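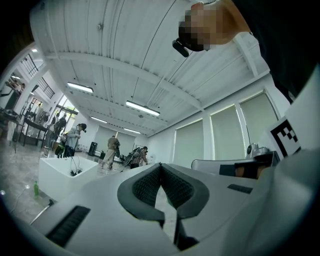 Viola Farina replied that the draft rule on hand-held gripper sessions is sound in principle, but that section 3 cannot be applied as written. A cable on a walkway and a cable beside an operator's feet are treated as the same fault, and they carry different risks.

Posted in: Workplace Practice > Shared Collection Halls
Thread: Draft floor rules, second reading

stimach_ops wrote:
The distinction is noted. The intent of section 3 is that any cable crossing open floor be taped or covered before a session begins. In a hall where people walk between stations while others are looking down at their work, the operator cannot be expected to watch for trip hazards. I would prefer a single rule that everyone can remember.

Viola Farina wrote:
A single rule is acceptable if it is followed. At the Radu site we adopted identical wording in November, and within 30 days the crews had stopped taping anything, as stations were moved several times per shift. We then marked walking lanes on the floor and required covers only inside the lanes. Compliance has been satisfactory.

goltemico_safety wrote:
We do not support marked lanes as a substitute. Lanes are ignored when the hall is busy. Our position is that containers, bottles and spare equipment should also be kept off the floor during sessions. Drinks in particular belong on a table away from powered devices.

hallB_lead wrote:
May I ask that section 5 be discussed as well? It states that fiducial markers on the gripper housing must be inspected before each session, but it gives no criterion for rejection. Our inspectors currently apply their own judgment, and two of them seldom agree.

stimach_ops wrote:
The proposed text for section 5 is as follows: "A marker shall be replaced if any part of the black border is lifted, scratched through or covered." Finger pads are to be inspected at the same time. The interval for replacing pads remains open. Flurex proposed 200 sessions.

Viola Farina wrote:
I object to 200 as a fixed number. Wear depends on the objects handled. An inspection result should govern, with the session count as an upper limit.

goltemico_safety wrote:
Agreed on that point. We maintain our objection on lanes and ask that it be recorded.

stimach_ops wrote:
Recorded. Section 5 will be revised to use inspection, with the count as a ceiling. Section 3 will go to a third reading with both versions attached. Written comments on section 3 should name the site and the type of floor.

hallB_lead wrote:
Ours is tile. Standard tape leaves residue on it, and I will send the name of the cover we use instead.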